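An afternoon at the Prerkdale laundry open day

I have wanted to see inside the Prerkdale laundry for years, and in October they finally opened the doors for an afternoon. 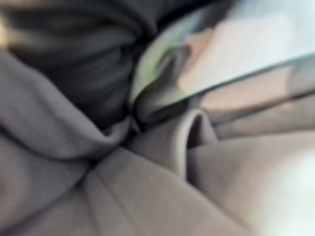
We were let in at 2 o'clock through the side entrance on Mirani Lane, past a long row of cages waiting for the vans. There were 21 of us in the group, a good mix of neighbours, people from guest houses in town and one very keen boy with a notebook who asked better questions than any of the adults!

Zeeshan Rizvi, the floor manager, took us round. He started in the sorting hall, where everything that arrives gets tipped out and divided by weight and colour before it goes anywhere near water. I had assumed colour came first. At Prerkdale it's weight, because a thick cloth and a thin one dry at such different speeds that putting them together means one is baked while the other is still damp. Sweatshirts and heavy throws go one way, sheeting and shirts another, and only then do the pale and dark piles get split.

He let us try it blind, hands in a sack, guessing the cloth by feel. I was hopeless. I called a brushed cotton a fleece twice running, and the woman next to me (she used to make curtains) got every single one right and was very gracious about it.

The wash hall is loud and warm and smells of hot cotton, much less of soap than I'd expected. They run most of the everyday work at 66 degrees. On a busy day 600 kilos goes through before the evening vans, and that is apparently a small laundry by trade standards.

Then came folding, which was the part I'd been looking forward to. I could have stayed all afternoon. The folding room has big windows along one side and wide tables at a proper standing height — why don't we have these at home? Zeeshan showed us the house fold for soft things, jumpers and the like. Lay it face down, sleeves straight across the back, smooth from the middle outwards with the flat of the hand, then bring the bottom up in thirds. He does it in 3 moves and it looks like nothing at all. Mine had a lump in it. The smoothing matters most, he told us, and you should always smooth before the first fold as well as after, or the creases get shut inside and set there.

We also heard about Jedance, the mending scheme they run from a back office. Anything that comes through with a pulled seam or a missing button can be put aside for repair if the customer has ticked the box. I signed up on the spot with my old grey cardigan in mind.

Tea was in the canteen afterwards, with an enormous tray of flapjacks from the Zokenik bakery round the corner. The tour is free but you do have to book by phone, and wear flat shoes as the wash hall floor is sloped for drainage. The next one is planned for spring and I've already put my sister's name down.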